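Forums > Laundry and Fabric Care > Dyes and Color Bleed
4 min read
January - posted by pelham_rd

Dark towels still bleeding after 6 washes

I bought a set of bath towels in a dark wine color in the fall. The brand is Nonine, mid-priced, 100 percent cotton. They are still putting color in the water after six washes. I do them alone, cold, normal detergent, no softener. If I stop the machine partway through and look in, the water is pink. Not as dark as it was the first time, but clearly pink.

I read that white vinegar sets the dye, so I put a cup in the last two loads. No change that I can see. Before I do a third one, does it work or not? And is there something else I should be doing? I have white bath mats and would like to stop running two separate loads every week.

tansyfield

Vinegar works. My mother did it with everything red or navy and I have done it for years. Half a cup in the rinse, not the wash. If you put it in with the detergent they fight each other. Try it in the rinse and see.

Also wash them hot once to get all the extra out in one go. Cold just drags it out.

grout_and_lint

I'm going to disagree on the vinegar. Cotton towels are nearly always colored with reactive dye. That dye bonds to the fiber at the factory, under alkaline conditions, and once it has bonded it's done. What you are seeing in the water is dye that never bonded and wasn't rinsed out before the towels were sold. Vinegar can't bond it after the fact. Acid is used with dyes for wool, silk and nylon, which may be where the advice comes from.

Agree with tansyfield on the hot wash though. Hot water lifts loose dye much faster than cold. Check the label first for the maximum temperature.

tansyfield

All I can say is my navy sheets bled, I used vinegar, and they stopped.

grout_and_lint

They would likely have stopped anyway. Each wash takes some loose dye out and at some point there isn't enough left to notice. You'd have to do half the set with vinegar and half without to know.

marlow403

I did more or less that with cloth napkins. Two from the same pack, separate buckets, same water temperature, same soak time, vinegar in one. Both buckets were the same pink. I couldn't tell them apart, and neither could my husband when I asked him which was which.

What did help was soaking in the hottest tap water with a little dish soap, changing the water when it got dark. It took 5 changes over an evening. Tedious but you only do it once.

pelham_rd

Thanks. The label says warm, so I'll go with the top of warm. Did you use color catcher sheets at all? The store brand here is Romolo and they're almost ten dollars a box.

marlow403

I use them for mixed loads. They pick up dye that is already floating in the water. They don't do anything to the towel, so the next load bleeds the same amount. For your problem I'd spend the money on hot water first.

ovenmitt_west

Another thing to check is how full the machine is. My Sonden front loader uses very little water, and on the eco cycle the rinse is hardly a rinse. I had a dark green set that bled for months. I switched on the extra rinse and cut the load to 3 towels at a time and it cleared up in a couple of weeks. The loose dye has to have somewhere to go.

While you're at it, don't leave them sitting in the drum when the cycle ends. That is how you get color on the hems and the lighter stitching.

pelham_rd

I have been leaving them sitting. Usually overnight. I'll stop doing that. The color is a deep wine, close to plum: 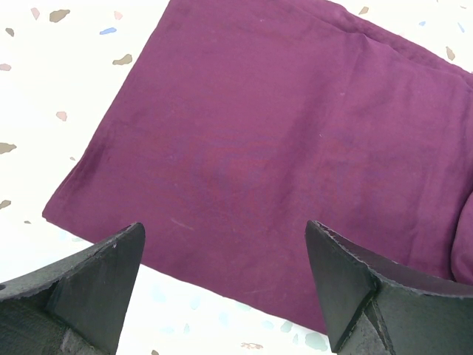 dunmore_hill

Reds and purples are the worst for it, in any brand. I had a Kamolrat set in burgundy that I ended up returning. The store took them back with no argument, so I'd ask about a refund before you put a whole evening into soaking. Six washes is past what I'd put up with. I expect two, three at most.

grout_and_lint

I'd try one hot soak before returning them. Most dark cotton settles down after that. If the water is still strongly colored after a real soak, then the towels were badly finished and I'd send them back too.

tansyfield

I'm still going to use my vinegar, it softens the towels if nothing else. But yes to the extra rinse.

pelham_rd

Update. Soaked in the tub at the top of warm with dish soap and changed the water 5 times. First water was very dark, the last was close to clear. Then a normal wash with extra rinse, smaller load, taken out right away. I put an old white washcloth in with them as a test and it came out white, maybe a very slight tint on one side - hard to say in the bathroom light.

I'll do two more loads with the washcloth before the bath mats go in.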